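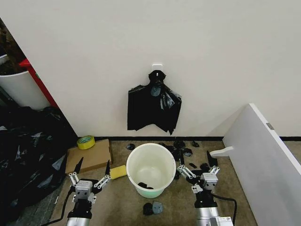 Matilde thinks the waist seam on the Velliven bodice should come up before I do anything else to the peplum. Her note, left on the pattern envelope: "You are trying to fix the back pleats and the pleats are fine. Pinch out a quarter inch at the side back and look again."

Friday, morning

Pinched it out. She was right about the pleats. With the waist raised at the side back they fall straight, and the drag line that ran from the hip toward the center back is gone. The front is now slightly too long between bust and waist, so the second mockup needs the same change tapered to nothing at the darts. Marked it in red pencil on the muslin. Blue pencil is still the old line, please don't cut from blue.

Changes so far, mockup 1:
Side back raised 1/4 inch at waist, tapering to zero at front dart.
Shoulder seam moved back 3/8 inch.
Armhole lowered very slightly at the front only.
Neckline left alone until the collar is drafted.

Sleeves. The two-piece sleeve from the Villar draft has too much ease in the cap for this wool. I gathered it, steamed it, and still had a bubble at the back notch. Took the cap down by 1/4 inch and redrew the curve by eye. The new one went in with two rows of basting and no puckers, although I have only tried the left arm. The elbow sits low. If the right sleeve does the same, I'll slash at the elbow and overlap.

Fabric. The brown wool is washed and pressed. It lost more than I allowed for in the length, hardly anything in the width. There is enough for the bodice and sleeves and the peplum, but the facings will have to come out of the sateen. Vesna asked whether the lining could be the striped cotton left over from the petticoat. It could, but the stripe would need matching at center back and I don't want to spend an afternoon on something inside a bodice. Plain drill, then.

Thread: the Mladenović cotton is a good match in daylight and too red under the lamp. Using it anyway.

After lunch

Boning channels. Tried two ways on a scrap of drill.

First, twill tape stitched flat over the opened seam allowances. Neat, slow, and the needle wants to wander off the edge of the tape.

Second, the seam allowances themselves stitched down to make the channel. Faster, less bulk, but the allowance has to be a full 5/8 inch and I trimmed mine at the side seams on the mockup. Fine for the real one as long as I remember not to trim.

Going with the second at the side seams and side backs. Tape at the darts, where there is nothing to stitch down.

Buttons. 17 down the front, spaced from the waist up and then from the waist down, so that one lands exactly on the waistline. The Pleltelex shanks are a bit tall for buttonholes in wool this thick — the front edge gaps when I pin it closed. Vesna suggests sewing them through eyelets with a tape behind, so they can come off for cleaning. I'll try that on the scrap first.

Still to do:
Second mockup, front length only.
Right sleeve.
Draft the collar, stand about 1 1/4 inches high.
Order hooks for the waist tape.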